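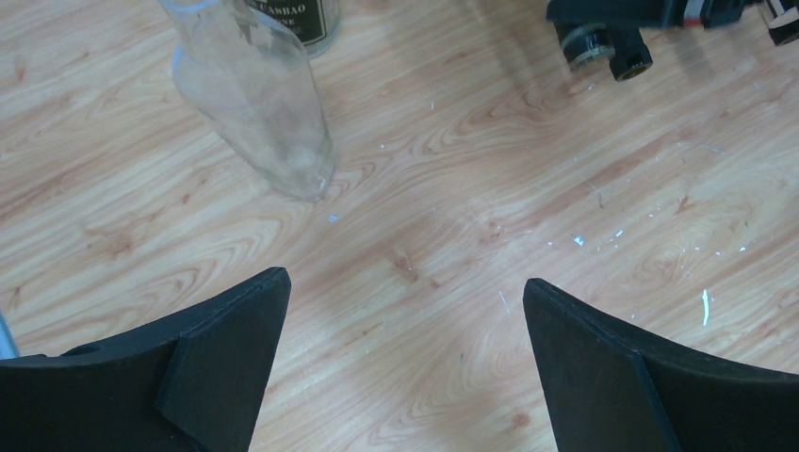

Clean the Fingers First

Opinion, 2018-07-30

I look after one robot arm at Kemeys, a small shop that tests grippers on household objects. It has a two-finger gripper, a camera at the wrist and a wood-grain table to work over. I have kept it going for two years, and before that I serviced packaging machines, the oldest of them built in 1994. My view is that most of what gets called robot repair should have been cleaning, and that the person who does the cleaning should be the same person who signs off the calibration.

Glass is the hardest thing we put on the table. A clear vessel lets the grain show straight through it, and the camera has to make do with a few reflections and the thick part at the base. When a grasp on glass fails, the first thing people want to do is change the software. I have watched a team at our Flullaleck site spend most of a week on detection settings. When I finally got to the machine, the lens had a film of grease on it and one fingertip had worked loose on its mount. Both jobs together took less time than my lunch.

So my morning check goes in a fixed order, and I don't let anyone shuffle it. Power off at the cabinet. Wipe the lens. Wipe both fingers, including the fold behind the tip, where dust collects. Try each finger by hand for play. Then power up, open and close the gripper empty, and watch the wrist view while it moves. If the two fingers are out of line with each other, stop there and fix that before touching anything else.

The table is part of the machine too. I had an argument over this with Haf Voyle, who runs the Kudville cell and thinks a marked tabletop is just a tabletop. Ours has pale flecks and scratch-like marks on it, and I wipe it down every day and look at what stays behind. A speck that comes off on the cloth is dirt. A mark that doesn't come off gets written down, because a bright mark on wood and a bright reflection on glass are not so different to a small camera. Haf would rather train the system on a messy table so it learns to cope. I see the sense in that for the long run. It still doesn't tell me, on a bad morning, whether I am looking at a scratch or a chip off a jar, and if it is a chip I want it off the table before a fingertip lands on it.

The service contract is my other complaint. Skendent sold us a plan with a visit every December, and the technician who comes is good. He runs through a list of 13 items, replaces what is worn and leaves a printed sheet. Seven of those items are things I do anyway, some of them daily. What he can't do in one visit is notice change. He has no way of knowing that the left finger closes a little later than it did in spring, or that a cable at the wrist has started to rub. You get that from standing next to the same machine day after day, and no plan I have been offered pays for it.

I know the objection. Shops are short of people, and an hour of cleaning looks like an hour when the arm earns nothing. My log says otherwise for our cell. Our stoppages used to be blamed on "vision" as a matter of habit. Since the morning check became a rule, that word hardly appears, and the entries now say things like "tip screw" and "lens," which a person can act on.

I would also like the log itself to be taken more seriously. Paper is fine. Ours hangs on the side of the cabinet with a pencil on a string — a pen dries out — and each line has a time, what was seen and what was done. Guesses go in a separate column. When Flullaleck asked for a copy of our setup, I sent the log along with the settings file. They thanked me for the settings.

If you are buying a first cell this year, ask the seller who will wipe the fingers. If the answer is that they don't need it, ask to see one that has been running for a year, and take a cloth with you.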